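Home Games Boards and Pieces Support Contact

Suvorwood Tile Set, Item 2328

The Suvorwood Tile Set is a matching game for one or two players, supplied with printed rules and a cloth storage bag. It is published by Fostness and replaces item 1119, which was withdrawn in February.

Every layout in the rule book can be cleared. In the two-player game, a player who finds no open pair passes the turn — two passes in a row end the round, and the player holding more pairs wins it. Shuffling is allowed once per round.

Replacement tiles may be ordered singly under item 2924. Please state the suit and number of each tile required. Orders are sent within 22 working days.

The Irkside layout book is sold separately and may be used with either edition. Schools and clubs may request a copy of the rules in large print.

Last updated: Mon 22 June

Copyright Fostness. All rights reserved. Back to top

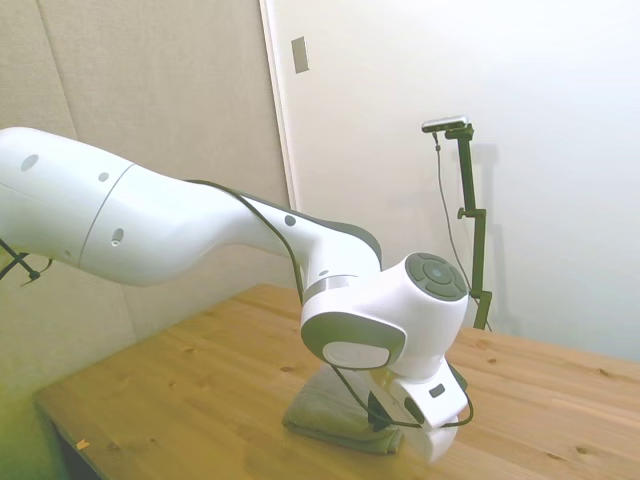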